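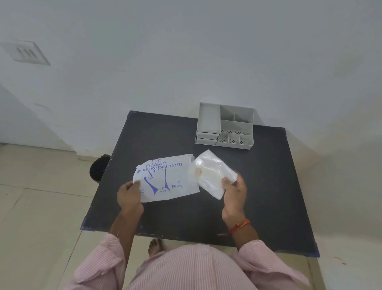
**When does the window work at the Crenshaw Annex start?**

Work on site starts in April, after the county has signed off on the two sample openings on the north side.

Tunum was appointed this summer to repair and upgrade the outside walls of the Crenshaw Annex, a three-story brick office block built for the county records department. Corinne Ambrose is project architect. Wendell Esposito is handling the wall and window details, with Ernutitz as structural engineer.

The survey covered 106 steel windows. Most of the frames are sound. Rust is limited to the bottom rail and the lowest part of the side members, where the original putty has failed and water has been sitting against the steel. We had allowed for full replacement on the west side, which takes most of the weather. After the putty was cut back at a trial group of openings, that allowance was dropped to 21 units. All others will be stripped, patched with new steel where needed, primed with zinc and reglazed in place.

The reglazing uses a slim sealed unit that fits the existing rebate once the old putty line is cleaned out. It is heavier than the single pane it replaces, so the hinges on the opening lights are being changed as well. Fixed lights keep their original fastenings.
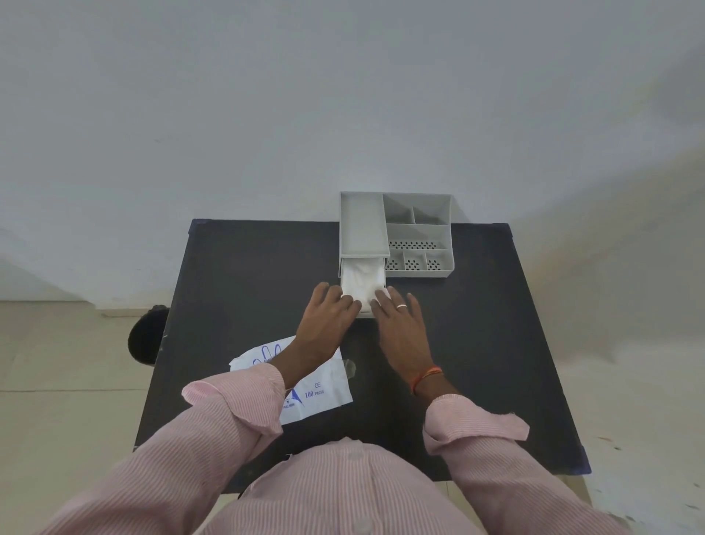
**Will the building stay open during the work?**

The upper floors will stay in use throughout. Offices will be cleared one bay at a time, and each bay is closed for seven working days.

The bay sequence runs from the northeast corner around to the loading dock. Scaffold is limited to one side of the building at any time, and the main entrance on the south side keeps its full width. Noisy work – grinding, mostly – is limited to the hours before 9:30 a.m. Yolanda Villanueva at the county has sent the bay schedule to department heads. Changes to it should go through her office and not through the site.

A few technical points for those following the job:

- The steel lintels were opened up at four places. Section loss was minor at three. The fourth, over the stair window, has lost nearly 2 mm from the outer flange and will be plated.
- Brick repairs use a lime mortar with no cement. The previous repointing was too hard for the brick and has caused spalling along the parapet. It will be raked out by hand.
- The parapet gets a new lead-coated copper cap with a drip on both edges. The old cap drained onto the face of the wall.
- Trickle vents were considered and left out. Fresh air comes from the existing ducted system, which is being rebalanced under a separate contract.

Savadis will carry out the airtightness tests, one before work begins and one after the last bay is handed back. Both will be done at the same pressure and with the same openings sealed, so that the results can be compared directly. We expect most of the gain to come from the perimeter joint between frame and brick, where the original bedding has shrunk and left a gap along the head. 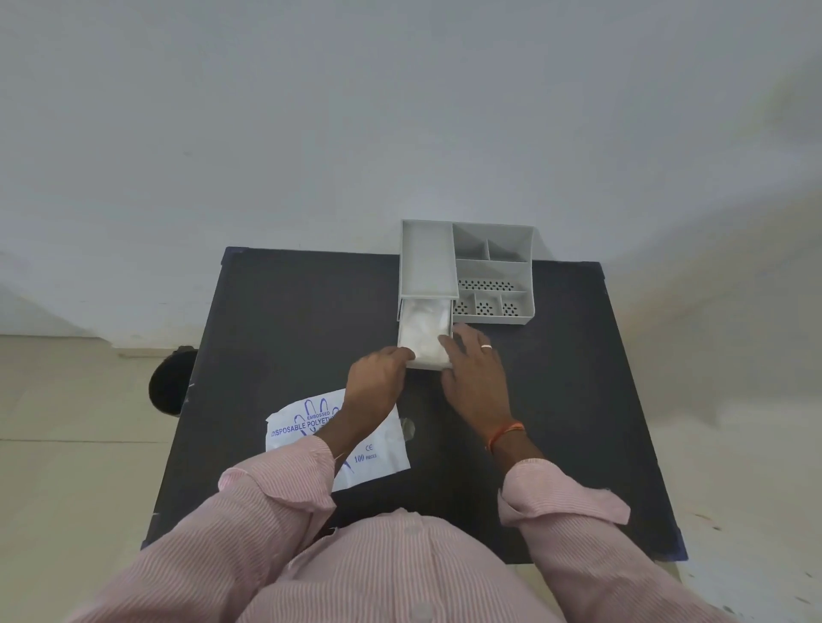

*Desk organizer, light gray, with the drawer pulled out.*

Bid documents will be issued on September 28, 2018. Contractors who want to look at the openings in person should write to Verna Abernathy in our office, who is keeping the list for the site walk. Drawings are at half size and full size; the window schedule is a separate file and takes precedence over the elevations where the two disagree.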